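플룬드니스 작업방 갤러리: 드라이버와 바구니, 그리고 무늬 이야기

2023년 9월 1일

안녕하세요, 오랜만에 갤러리 글을 올립니다. 여름 내내 미뤄 두었던 공구 정리를 드디어 시작했고, 시작한 김에 평소 좋아하던 물건 이야기까지 한꺼번에 풀어 보려고 해요.
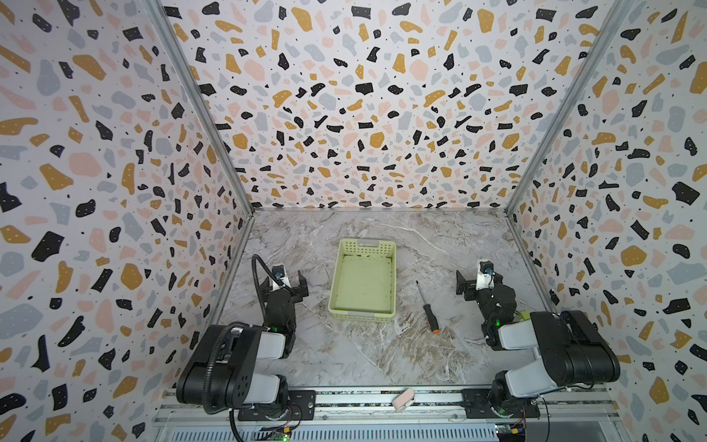 사실 정리라고 해 봐야 거창한 건 없습니다. 저희 플룬드니스 모임은 집에서 쓰는 작은 공구와 수납용품을 모아 놓고, 어떤 걸 어디에 두면 좋을지 수다를 떠는 모임이에요. 시작한 지 14년이 됐는데 그동안 가장 자주 나온 주제가 뭔지 아세요? 비싼 전동공구도 아니고 멋진 공구함도 아니고, 늘 바구니였습니다. 바구니 하나를 두고 두 시간을 이야기할 수 있는 사람들이 모였다고 보시면 돼요(저도 그중 한 명이고요).

이번 갤러리는 에드문트 노비츠키 씨가 제목을 정해 주셨고, 헤르미네 뫼슬리 씨가 제 긴 글을 참을성 있게 읽고 맞춤법을 봐 주셨습니다. 그래도 여전히 길다고 하시네요. 커피 한 잔 옆에 두고 천천히 읽어 주세요!

연둣빛 바구니

노란색과 연두색 사이 어디쯤이라고 해야 할까요, 저는 이 색을 볼 때마다 덜 익은 배가 생각납니다. 네모반듯하고 위가 트여 있고 옆면에 구멍이 숭숭 난 플라스틱 바구니, 집집마다 하나쯤은 있지 않나요? 뒤쪽 테두리에 작은 회색 이름표 자리가 붙어 있는 것도 마음에 들어요. 저는 이런 자리가 있으면 꼭 뭔가 적어 넣고 싶어집니다. 예전에 '잡동사니'라고 적었다가 정말로 온갖 잡동사니가 다 모이는 바람에, 그 뒤로는 '드라이버'처럼 물건 이름을 딱 하나만 적기로 했습니다.

바닥에 때가 조금 낀 건 못 본 척해 주셔도 되고요. 저는 오히려 그런 바구니가 더 정이 갑니다. 새 바구니는 예쁘긴 한데 기름 묻은 물건을 넣을 때마다 괜히 미안해지거든요. 그래도 씻고 싶으신 분들은 미지근한 물에 주방 세제를 풀어서 20분쯤 담가 두었다가 못 쓰는 칫솔로 구멍 사이를 문질러 보세요. 한 번에 안 빠지면 한 번 더 담그고, 그래도 안 빠지면 그냥 같이 사는 겁니다.

검정과 주황, 드라이버 한 자루

드라이버는 손잡이 색이 눈에 띄어야 한다는 게 제 오랜 지론입니다. 검은색 바탕에 주황색이 섞인 손잡이는 어디 두어도 금방 찾을 수 있어서 좋아요. 저희 집에는 손잡이가 온통 회색인 드라이버가 있는데, 책장 뒤에서, 소파 틈에서, 심지어 겨울 장화 속에서도 나온 적이 있습니다. 그게 왜 장화 속에 있었는지는 가족 누구도 대답을 못 했고요.

가늘고 어두운 금속 축은 바구니 바로 옆에 비스듬히 놓여 있을 때 참 보기 좋습니다. 저는 공구가 꼭 나란히 줄을 맞춰야 한다고는 생각하지 않아요. 다만 다 쓰고 나면 바구니로 돌아갔으면 좋겠다, 딱 그 정도입니다. 에드문트 씨는 생각이 달라서, 공구마다 벽에 윤곽선을 그려 놓고 거기에만 걸어 두세요. 처음 그 벽을 봤을 때는 감탄을 했는데, 따라 해 보려고 저희 집 벽에 연필로 선을 긋다가 펜치 두 개쯤 그리고 그만두었습니다. 연필 자국은 아직도 있어요.

테라초 무늬 벽

흰 바탕에 검정, 겨자색, 연분홍, 연회색 조각이 흩어진 무늬를 저는 정말 좋아합니다. 검은 조각과 노란 조각 안에 또 작은 흰 점이 콕콕 박혀 있는 걸 발견하면 괜히 반갑고요. 멀리서 보면 그냥 알록달록한데 가까이 가면 한 조각 한 조각 모양이 다 달라서 자꾸 들여다보게 됩니다. 어릴 적 할머니 댁 현관 바닥이 돌조각을 섞어 갈아 낸 바닥이었는데, 거기 쪼그리고 앉아서 강아지 모양, 구름 모양을 찾던 기억이 나요. 여름에 맨발로 디디면 얼마나 시원했는지 모릅니다.

무늬가 많은 벽 앞에서는 물건 색을 고르기가 은근히 어렵습니다. 이번에 느낀 건데, 바구니처럼 색이 하나로 고른 물건을 앞에 두면 눈이 편해요. 헤르미네 씨는 분홍 조각에 맞춰 분홍 바구니를 두면 어떻겠느냐고 하셨는데, 그것도 꽤 귀여울 것 같아서 다음에 한번 해 볼 생각입니다.

대리석 무늬 바닥

벽이 이렇게 명랑한데 바닥은 또 차분한 회색과 흰색 대리석 무늬입니다. 흰 결이 길게 지나가고 군데군데 갈색이 도는 소용돌이가 있어서, 저는 우유를 막 부은 커피를 떠올렸어요. 두 무늬를 같이 쓰면 너무 복잡하지 않을까 걱정하시는 분이 계실 텐데요, 저도 말로만 들었으면 말렸을 겁니다. 막상 같이 보니 저는 좋더라고요. 취향이 갈릴 수는 있겠네요.

대리석 무늬의 단점은 작은 나사를 떨어뜨렸을 때입니다. 회색 나사가 회색 결 위로 굴러가면 정말 안 보여요. 저는 손전등을 바닥 가까이 눕혀서 비춥니다. 그림자가 길게 생겨서 금세 찾을 수 있어요. 자석 접시가 있으면 더 편하고요.

모서리의 은색 기둥

벽이 만나는 모서리에는 은색 알루미늄 기둥이 서 있습니다. 무늬에 정신이 팔려서 잘 안 보고 지나치게 되는데, 저는 이런 마감이 참 좋아요. 알록달록한 벽 사이에 단정한 선이 하나 들어가면 전체가 한결 또렷해 보입니다. 집에서 선반을 짜실 때도 모서리에 금속 기둥을 써 보시면 어떨까요. 나무 선반만 고집하던 저도 작년에 베란다 선반을 바꾸면서 알루미늄으로 마음이 넘어갔습니다. 물걸레로 쓱 닦으면 되니까 게으른 저한테 딱이에요.

바구니를 새로 고르신다면

댓글로 늘 여쭤보시는 내용이라 조금만 적어 둘게요. 드라이버를 담을 바구니는 안쪽 길이부터 재 보세요. 저희 집 서랍장에는 안쪽 길이가 225밀리미터인 바구니가 꼭 맞는데, 긴 드라이버는 대각선으로 눕혀야 들어갑니다. 처음에는 그게 그렇게 거슬리더니 지금은 아무렇지도 않네요. 구멍 난 옆면은 안에 뭐가 있는지 밖에서도 보여서 편한데, 구멍이 너무 크면 짧은 비트가 쏙 빠져나갑니다. 그런 작은 것들은 뚜껑 있는 통에 따로 담아서 바구니 안에 넣어 두시면 돼요.

저는 동네 잡화점 피옹테크에서 주로 사고, 모임에서 나눔으로 얻을 때도 많습니다. 디슬로 벼룩시장에도 가끔 좋은 게 나오는데 아침 일찍 가셔야 해요. 늦게 가면 손잡이 떨어진 것만 남아 있더라고요. 지난번에는 그 손잡이 떨어진 걸 또 제가 사 왔습니다. 감자를 담아 두기에 그만이에요.

다음 모임 안내

9월 모임은 할렐 찻집 안쪽 방에서 합니다. 이번에는 각자 제일 오래 쓴 바구니를 하나씩 들고 오기로 했어요. 안에 뭐가 들어 있든 비우지 말고 그대로 가져와 주세요, 그게 제일 재미있거든요! 처음 오시는 분도 반갑게 맞이할게요. 참가비는 없고 찻값만 각자 내시면 됩니다.

바구니 씻는 법이나 이름표 쓰는 요령이 있으신 분은 아래에 댓글 남겨 주세요. 답글은 늦더라도 꼭 달겠습니다.

댓글 2

에드문트 노비츠키: 윤곽선 벽은 펜치에서 포기하면 안 됩니다. 펜치가 제일 어렵고 그다음부터는 쉬워요. 연필 깎아서 갈 테니 다시 해 봅시다.

헤르미네 뫼슬리: 분홍 바구니 집에 하나 있어요. 다음 모임 때 들고 갈게요. 안에 털실이 가득한데 그것도 그대로 가져가면 되는 거죠?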